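Batora 衣物护理与收纳手册
第四章 抓绒与印字上衣的折叠 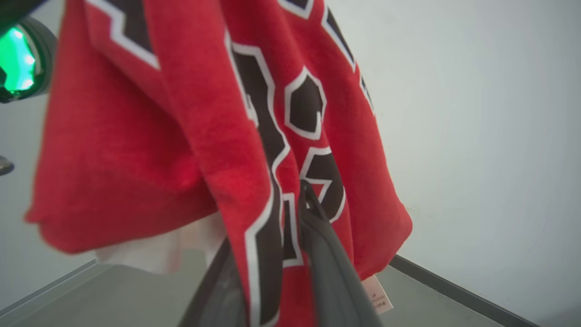 这一章写给家里有厚绒上衣的朋友。衬衫和薄T恤在第三章已经讲过了，照着做一般不会出什么岔子，可是轮到抓绒料子，很多人就犯难：它软，它厚，它不肯听话，刚压平的地方一松手又鼓起来。要是胸前还有一大片印字，那就更得耐着性子来。别着急，第一件慢一点没关系，叠到第三四件，手自然就熟了。

4.1 开始之前

请找一块够大的平面，餐桌、床面都行，我自己最喜欢用熨衣板旁边那张旧桌子，高度正好，不用弯腰。桌面先擦一遍，绒面很容易沾灰和碎线头，红色、黑色这类深浓的颜色尤其显眼。

您还需要准备：
随箱附带的Lerix折衣板一块（宽40厘米）
软毛刷一把
棉纸或干净的薄棉布2张
收纳盒或抽屉隔板，按您家里的情况来

注意：衣服务必干透再叠。绒面摸着干了，袖口、下摆和领子的接缝里常常还藏着潮气，请用手指捏一捏这几处再决定。

4.2 提起与抖松

1. 先把衣服翻回正面，找到两边的肩缝，用双手各捏住一边，轻轻提起来。只捏住前身中间一点往上提也不是不行，只是布料会往一处聚，字母跟着皱成一道一道的，待会儿还得重新理。
2. 向下抖两三下，力气小一些，让大的褶子自己散开。抓绒有点弹性，甩得太猛领口会慢慢变松。
3. 用软毛刷顺着绒毛的方向，从领口往下摆刷。刷到印字边上请绕开，刷毛不要来回蹭字母的边线。

注意：假如字母带有白色描边，请顺便看一眼描边有没有翘起。翘起的地方不要撕，也不要抠，参看第六章的修补办法。

4.3 铺平印字

4. 把衣服正面朝上放在桌上，从字母的中心向两侧用手掌推平。遇到压在褶子里的笔画，先把布往外拉开一点，再放手，不要隔着褶子硬按。
5. 在印字上盖一张棉纸，四边比字母多出两指宽就够了。
6. 两手按住肩部，把衣服整件翻过来，背面朝上。棉纸若是滑走了，掀开下摆重新放好即可，我每次翻得急了也会滑。

小心：请勿用熨斗直接烫印字和绒面。印字受热会发黏，绒毛压倒以后也很难再立起来。实在皱得厉害，就挂在洗完澡的浴室里过一会儿，拿出来晾干再叠。

4.4 折叠

7. 将折衣板放在背面正中，上沿对齐领口下方。
8. 把左侧衣身连同袖子折向中间，袖子再顺着板边往下折直。右侧照做。两只袖子尽量错开一点，叠在一起会鼓出一个包。
9. 抽出折衣板，把下摆往上折到衣长的一半，再对折一次。厚绒不必追求叠得很小，松松的反而好。
10. 翻到正面，检查折线有没有正好横穿字母。若有，请打开，把第9步的折线往上或往下挪两指。

4.5 收纳

11. 抓绒上衣请竖着放进抽屉，或者放在一摞衣服的最上面。我的同事Hajnalka Orbán习惯把它们卷起来放在篮子里，没有印字的完全可以这样做，有大字的还是平放更稳妥。
12. 换季存放时，棉纸就留在里面，别取出来。请不要使用真空压缩袋，绒面压上一冬，拿出来会又扁又硬，要蓬松回来得费不少工夫。

注意：新买的红色上衣头几次洗涤可能掉色，请与浅色衣物分开洗、分开放，中间隔一层棉布也好。

折衣板若有裂口或毛边，请停止使用，以免勾住绒面。更换零件请在订购单上写明编号133，棉纸补充装的编号是53。印字的清洗与修补见第六章。

本章修订：Bence Pintér，5月26日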